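Stop buying the small one

21 January 2020

Quick one today, I have a dentist thing at noon and my coffee is already cold. But this has been bugging me since the holidays so here goes.

Single-serve food. The little cups, the little tubs, the snack packs with two crackers and a smear of something. I think we should mostly quit buying it. Not all of it. Mostly.

I went through our kitchen in the first week of January, the usual new year guilt cleanout, and pulled every small container out of the cabinets and the fridge door and the recycling bin. 36 of them. For a house with two adults and a kid who eats like a bird. Yogurt, applesauce, hummus, olives, those tiny salad dressings. I lined them up on the counter and felt kind of sick about it.

Now the money part. At the Lerora on Ponce a big tub of plain yogurt costs a little more than two of the little ones and holds enough to fill 5. I stood there in the aisle doing the math on my phone with people reaching around me. It is not close. You are paying for plastic and a peel-off lid and somebody's idea of a cute label. The food is almost a side item.

And the food is worse! Not always. But the Conico fruit cups, which I ate for most of a year at my old desk job, are basically syrup with a few cubes floating around. A can of peaches from the same company, same shelf, tastes like peaches. Why. I don't know why. I wrote and asked them and got a coupon for more fruit cups.

People say convenience. OK. I get it, I do. I've packed a lunch at 6:40 in the morning with one shoe on. But go look at what the convenience really is. It's the spooning. That's the whole job they are doing for us. Somebody moved food from a big thing to a small thing, and we pay double for it, every week, for years. Spooning takes me maybe a minute, and the jars are already in the cabinet from the last time we bought jam.

The other one I hear is portion control. "If I buy the big one I'll eat the big one." Fair, for ice cream. I have done this with ice cream. For applesauce? Come on. And I noticed something when we had the little packs around, which is that I'd have one, and it was so small it didn't count, so I'd have another. My kid does the same with the fruit snacks. Small packs make everything feel like nothing.

Then there's the trash. Our town says it takes small tubs in the recycling. The sorting place out at Lukodum says on its own website that anything shorter than a few inches tends to fall through the machinery and gets thrown out with the dirt and the bottle caps. So we rinse them and feel good and they go in the ground anyway. I rinsed yogurt cups for years. Hot water too, which we also pay for.

I'm not going to give you the giant ocean number. You've seen the ocean number. Try your own number instead, one house, one year. I took a guess at ours and came out at roughly 2,000 pieces if you count lids and the plastic spoons separate. That was a guess on the back of an envelope, and I'd love to be wrong.
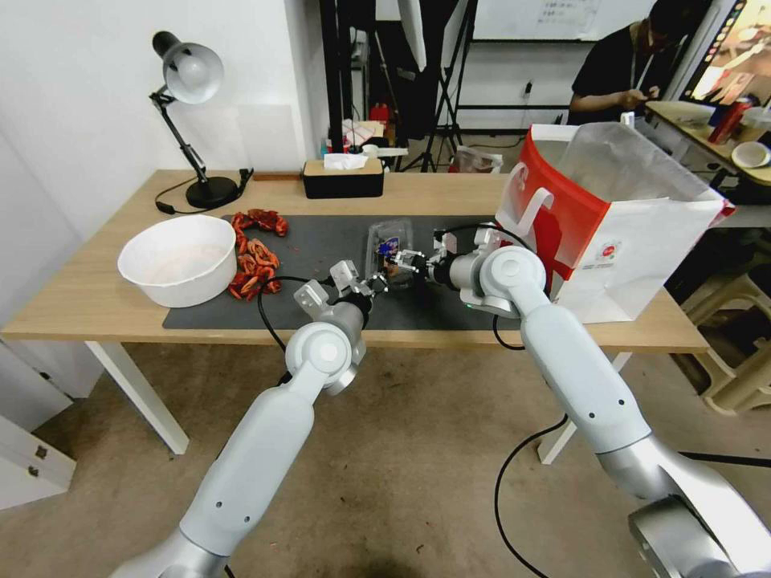
Small container, big bowl. Guess which one gets washed and used again.

Where I bend: hospitals, road trips, anybody whose hands hurt and can't wrestle a big jar lid. My mother keeps pudding cups and I am not about to give her a speech. Schools that only allow sealed snacks, fine, that's the school's call, though I think it's a silly rule and I've said so at pickup more then once. Also camping. Also if you live alone and the big tub goes bad before you get to the bottom, then buying big is its own kind of waste and you should ignore me completely.

But for a regular house with a regular fridge, the default has flipped and I don't remember anyone asking. The small one is at eye level. The big one is on the bottom shelf behind the price tag that fell off. Last trip I had to kneel on the floor to get a quart of cottage cheese. Kneel! In my good pants.

So what I'd like from the store: put the big one where I can reach it. Put the price per ounce in type a person can read. Let me bring a jar to the olive bar, which Lerora used to allow and then quit allowing, and the guy at the deli counter just shrugged when I asked.

And from you, pick one thing. Just the yogurt, or just the hummus. Buy the large, use a jar, see if you miss the peel-off lid. We've been at it for 2 weeks and the only complaint so far was about the lost cartoon on the applesauce, so I drew one on the jar with a marker. It's a terrible drawing, supposed to be an otter.

OK dentist. Comments are open, be nice.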